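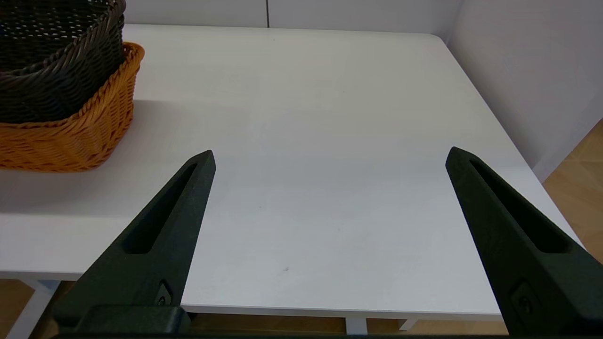 Wrist camera view of the work area: open gripper, white tabletop, two woven baskets at the upper left.

How to budget for a small tabletop robot cell

By Mojtaba Heydari
Updated 2022-10-05

Most first budgets for a tabletop cell are written around the price of the arm. The arm is the easiest line to price and the least likely to change. The steps below deal with the remaining lines, in the order in which we fill them in at Itent. They assume one arm, one parallel gripper with two fingers, one wrist camera and an ordinary table.

You will need a tape measure, a spreadsheet, the arm data sheet and a written list of the objects to be handled.

Step 1. Write down the task before asking for quotes

State what is picked, where it starts and where it ends. "Move one basket from the left of the table to the right" is enough to quote against. "General handling" is not, and suppliers will fill the gap with options.

For each object record the largest width, the weight, the thickness of any part the fingers must close on, and whether the surface gives when squeezed. Woven baskets are a useful test case. A rim can be gripped but a flat side usually cannot, and nested baskets may lift together. If the task includes separating them, say so in the request. It affects finger shape, camera choice and the hours allowed for programming.

Step 2. Measure the table and the space around it

Measure the tabletop, then the clear floor on each side. Mark the arm's working reach on the surface with tape. Anything that has to be picked should sit well inside the tape, as an arm at full stretch has little choice of wrist angle.

Check the legs and the frame. A light table will move when the arm stops quickly. Price a stiffer table or floor fixings now and delete the line later if a trial shows they are not needed.

Matt white surfaces are cheap and give good contrast with dark or strongly coloured objects. They also show smudges and pick up soft shadows from tall items. Allow for a second lamp if the objects stand higher than the fingers are long.

Step 3. Price the gripper and fingers as separate lines

Treat the gripper body as equipment and the fingers as consumables. Ask the supplier for:

Maximum opening, measured between fingertips
Closing force at the tip
Finger fixing method and screw size
Price per pair of spare fingers
Lead time for spares

Our current fingers are the Bisik long pattern, and we budget 2 spare pairs per cell per year. If you intend to print your own, enter the material and the machine hours. A pair that costs very little in plastic can still take up most of an afternoon.

Step 4. Price the camera with its mount and cable

A wrist camera needs a bracket, a cable long enough to follow every joint, and clips to hold that cable. Put all of these on the same line as the camera so that none is dropped when the budget is trimmed.

Before ordering, check that both fingertips will be in view with the gripper fully open. Some loss of picture at the base of the fingers is acceptable. Loss at the tips is not.

Step 5. Fill in the sheet

The lines below are from our last cell, excluding the arm, in pounds.

Gripper body (Tisotance): 1000
Fingers, camera, mount, table, lighting, cabling and fixings: 2317
Total: 3317

Installation was quoted by Hashemi as a separate item and should stay separate, as it is often paid from a different budget.

Step 6. Add time

Enter labour in days, even if the staff are already employed. We allow 18 working days from delivery to the first unattended run, including calibration and operator training. Orders placed in April have arrived later than quoted, so check the supplier's year-end dates before fixing a start.

Step 7. Set a review point

Hold the spares order until the first month of running is complete. Record each finger change and each failed pick by object type, then revise the lines from steps 3 and 4. Keep the original sheet unaltered and save the revision as a new copy.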